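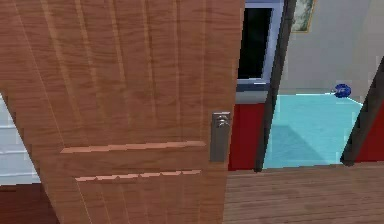 Notebook, August 2025

Back at the bench after a long morning on the Inthanon itinerary, and I want to get this down while it's still fresh in my head. The big job was the walking day. Coler's draft had guests up to the summit, down to the twin pagodas and out along the ridge loop before lunch, which looks lovely on paper but leaves everyone hungry and cross by the second waterfall (I've done it, I was the cross one). I've moved the ridge loop to first thing and pushed the pagodas to the afternoon.

Tried the new transfer times in the planner. With a 30 minute stop at the market the van gets to the lodge well before dark, even if somebody falls in love with the dried strawberries, and somebody always does! Without the stop we gain very little, so the stop stays in. I've allowed 90 minutes for the drive down and would rather not shave it.

Costing is still a bit of a muddle. The sheet gives $667 a head for the land portion, but I'm fairly sure Kirnley's figure already includes the park entry and we've added it again on our side. Need to ask before anyone quotes it. If I'm right we could put the difference toward a proper local lunch, something with a bit more colour and flavour than the boxed sandwiches.

Restance sent over version 2 of the brochure text. It's warmer than the first one and I like the bit on the cloud forest very much, though it promises a sea of mist at sunrise as though we had a switch for it. I've softened that to "on many cool-season mornings" – could whoever picks this up check the same line in the web copy?

Still to do: confirm whether the ridge trail will be open for the October departure, as it normally closes over the wet months. If it isn't, swap in the village coffee walk, which is gentler anyway and was a favourite with the last group. Print the revised day sheets once the park fee is sorted.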